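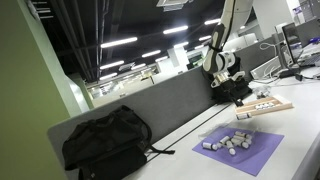 Storisine Bench Rules Kit for shared desks
Supplied by Nollorgate. Order no. 433

The kit is for offices where a robot arm works on an ordinary desk and people sit nearby. It contains the printed rule book, a floor marking tape, desk labels and 2 wall cards. It does not replace your own risk assessment.

Before the arm is switched on
Put small parts on a mat of one plain color, so they are easy to see against a white desk. Keep the tray in the same place for the whole shift. Cables must be kept away from the parts – also the thin ones. 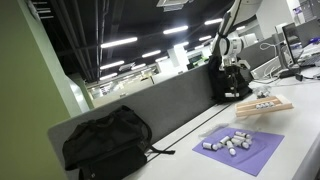
During work
One person is responsible for the stop button and does no other task. Hands stay outside of the taped area while the arm has power. For first runs the rule book advises a speed limit of 200 mm per second. Check the screws of the gripper mount and the strap on the arm each Friday.

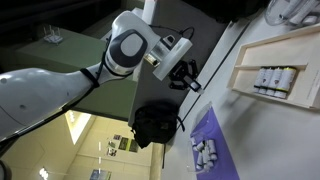

Issue 2

Changes in this issue: the chapter about wrist cameras is longer, and the check sheet has now space for two signatures. The text was revised by Matúš Oravec. The book has 98 pages and is also sold separately.

Delivery takes about 2 weeks. Owners of the first issue can ask Nollorgate for the changed pages without charge.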